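4.2 Working with the Drendier kit in a furnished kitchen

We turn now to the part of the review that we enjoyed most, and that took by far the longest. The Drendier kit is sold by Zadomero as a complete package: one arm, a two-fingered gripper, a camera, the control software and a year of telephone support. The seller's brochure says that a small laboratory can have it picking things up on the first afternoon, and we are pleased to report that this was so in our case, although the afternoon in question ran on until rather late in the evening.

Most of the earlier reviews we have read, including the careful one by Czerwiński, tried the kit on a bare bench with objects laid out in rows. We have nothing against benches, and our own first trials (Section 4.1) were done on one. But the people who write to us asking whether they should buy this kit nearly always have a home or a care setting in mind, and so we moved everything to the furnished kitchen at Molitstead and left ordinary things out on the worktop while we worked. Drawers were of special interest to us. A drawer has walls, it is lower than the surface most arms are set up to reach, and it has a nasty habit of sliding when it is leaned upon.

Each trial began with the drawer already open and a single object resting in it. The operator chose the object on the screen, the software proposed a grasp, and the arm was then left to get on with it. We ran 200 trials of this sort, using the settings that came with the kit and changing nothing between one trial and the next except the object and where it lay. Figure 3 shows the arm at work on the orange ball, with one finger over the top of it and the other reaching below and in front.
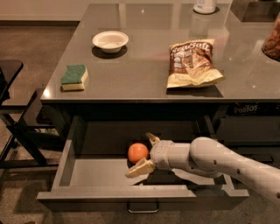
Figure 3. A drawer trial with the ball, Molitstead kitchen.

The ball deserves a few words of its own, as it gave us more trouble than we had bargained for. A ball rolls if the lower finger so much as brushes it, and near the back wall there is very little room to come at it again from another side. Of the 67 trials in which the ball was the target, 19 ended without a successful lift. In nearly all of these the fingers closed a little too early, and the ball crept out from between them. The software noticed the loss every time and said so on the screen, which we thought very decent of it - some dearer kits we have used will happily carry an empty gripper all the way to the drop-off point.

We raised the matter of the early closing with the support line in November and were given a friendly and sensible answer, namely that the closing delay can be made longer in the settings file. It can, and it does help, but the page of the manual that ought to mention it is silent on the subject. A new owner should not have to ring up to learn such a thing. We have not counted the trials made with the longer delay in the figures given here, so that readers may compare like with like.

The drawer itself caused less bother than we feared. Fletcher Whitcombe, who looked after the setting up, spent a good part of one morning teaching the software where the front edge of the worktop was, and after that the elbow kept clear of it. This step is done by moving the arm by hand to a few points and pressing a button at each. It is tiresome work the first time and quite pleasant once one has the knack - though it must be done afresh whenever the base is moved, and anyone planning to share the kit between rooms should allow for that in the day's timetable.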